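Stockroom Notes: Straws, Stirrers and the Problem of Small Light Things

Most of the questions that came in after the last item concerned drinking straws. The cup and lid section drew two replies and the straw section drew the rest, so this item deals with straws only. It covers storage, sorting at the bench, what to discard, and the revised count sheet for the October inventory.

The Viltov stockroom held 1,906 loose straws at the last inventory, spread over more drawers than anyone had intended. Régis Collet did the count. Loose means out of the sleeve or carton: opened packs, returns from tastings and events, part boxes with the end flap torn off. Sealed cartons are counted by label and are not part of this figure.

Loose straws cause trouble out of proportion to their value. They roll. They pick up static if they are plastic and soften if they are paper. A thin straw will slide inside a wide one and stay there, which throws off the count and is usually found by the customer. They also get stored flat in drawers, where the bottom layer takes the weight of whatever is put on top. Of the loose stock, 354 were creased or flattened and went straight out.

Storage

Loose straws are now kept upright, in straight-sided containers, one diameter to a container. Height matters more than width. The container should come to between half and two thirds of the length of the straw. Any shorter and the straws fan out and tip it over. Any taller and people reach in with their fingers and handle the drinking end.

Fill to 75 percent of the opening and stop. Past that point the straws bind against each other and pulling one brings up its neighbors. Deepika Kurian tested this with the Lerkitz tall tubs and the older Sastry jars and got the same result in both, although the Sastry jars have a slight shoulder that catches the tip of a bendable straw on the way out. Keep the jars for straight ones.

Colors may be mixed within a diameter. Several people asked for separate containers by color and the shelf space is not there. If an order calls for a single color, pull it from a sealed carton.

Bench setup

Sorting is done on a flat table with a sheet of brown paper over the middle. Bare white tabletop is a poor surface for this work: white and clear straws disappear on it, and anything round keeps moving until it finds the edge. Kraft paper has enough tooth to slow a straw down, and pale colors show up well against it. Leave a margin of table uncovered on the sides and front so that the paper does not hang over and get dragged by a sleeve.

The paper does not have to be perfectly flat. A low wrinkle near the back is harmless. A ridge across the middle will steer straws sideways, so smooth that area by hand before starting. Change the sheet when it is stained or when the creases no longer press out.

Set the containers on the paper, away from the front edge, before any straws come out of the drawer. Handle one straw at a time. This sounds slow, and for the first dozen it is, but grabbing a bundle means straightening the bundle afterward. 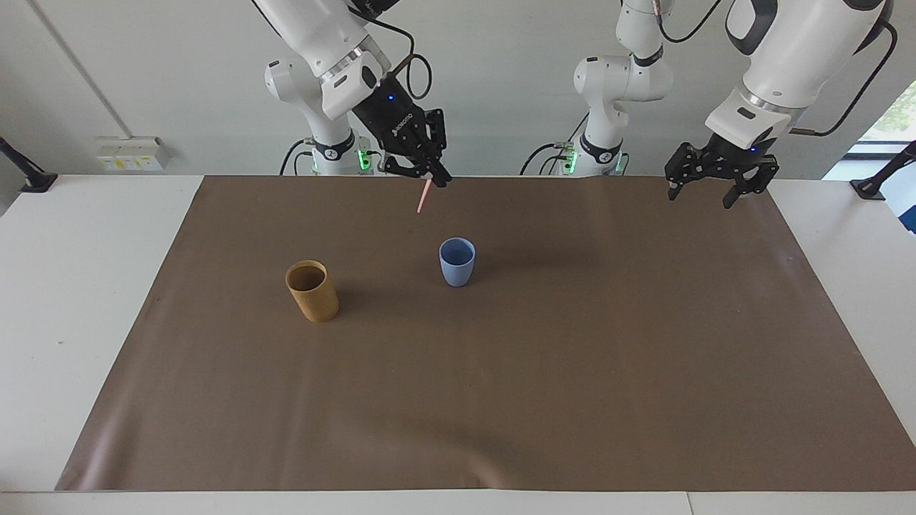

Thin pink straw held over the back of the work surface. Brown paper mat on a white table, with two containers on the mat.

Grip is the other point that came up. Hold a thin straw lightly, with only enough pressure to keep it from turning. Squeezing leaves a dent, and a dented plastic straw will fold at that spot later. Paper ones are worse. Rizwan Barua recommends lowering the leading tip over the rim first and then bringing the rest upright above the opening. Coming in at a slant is fine as long as the tip clears the rim; pushing down while still at a slant will kink the straw or move the container.

What to discard

Creased, flattened, split or chewed straws go out. So does any paper straw with a lifted seam. Faded color alone is not a reason to discard, but put faded straws in the bench supply and keep them out of customer orders. Bench supply is used for fit checks on lids and for nothing else.

Straws returned from an event are treated as used unless they are still individually wrapped. Jérémie Langlois asked whether an open box that sat on a counter all afternoon counts as returned. Yes.

Stirrers

Flat stirrers do not follow the same rules. They nest well, they do not roll, and they can stay in their cartons on their sides. The Trusix wooden stirrers should be kept off the bottom shelf near the mop sink, where the last batch warped. Round stirrers are handled as thin straws.

Count sheet

The revised sheet has 3 columns: diameter, length and quantity. The color column has been removed. Enter quantities per container and initial each line. If a container has been topped up since the last count, recount it from empty; adding the new straws to the old figure is how the spring total drifted.

Gaëtan Caron has the blank sheets and a roll of brown paper for anyone whose bench is short. Cut the paper to the table before taking it back with you, as the roll stays in the stockroom. Completed sheets go in the tray by the packing door by 4 p.m. on count day.

Questions about lids are being held for the next item. One correction in the meantime: the dome lids listed last time under the wide straw size take the thin size as well — the slot is cross-cut and closes around either.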